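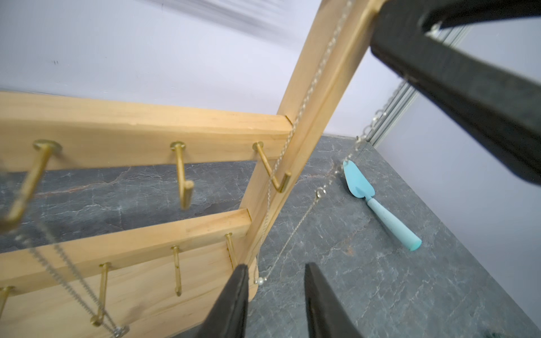 Dec 27, 2019, notebook Z. Ayaaba, cabin baggage fees

Continued with the fare table for the Kurnano route. Yesterday I had 1289 bookings in the sheet, and today I added the second export from Agbenyega, so now it is 2454 rows. The column for checked bags does not mean the same thing in both files. In the first export "1" is one bag paid. In the second export "1" means that a bag is included in the fare, and the paid ones are written in the next column. I have corrected this by hand for the first 48 rows and then wrote a small rule for the rest. Please somebody check the rule before we use it.

Idska charges at the airport more than online, this we knew. What I did not know is that the online price also changes when the passenger adds the bag after the booking and not during it. I tried it with the same flight in May, both ways, and the later price was higher. I have not yet tried with two passengers on one booking.

Gukeo: their page says that seat choice is free, but in the last step the fee comes back under the name "comfort service". I put it under seat fees. If you disagree, change it, but then change also the old rows.

Delayed flights are still in the table. For the fee question they make no difference, so I leave them. There are 12 rows without any currency. I think they are from the connection flights, but I am not sure, and I marked them yellow.

To do:
- ask Agbenyega what the empty currency means
- repeat the late bag test with two passengers
- children's fares, not started
- the weight limits for Gukeo are from the old page, load again

The file is in the shared folder, the name ends with _b. Do not use the one with _a, it has the wrong bag column.

Zuweira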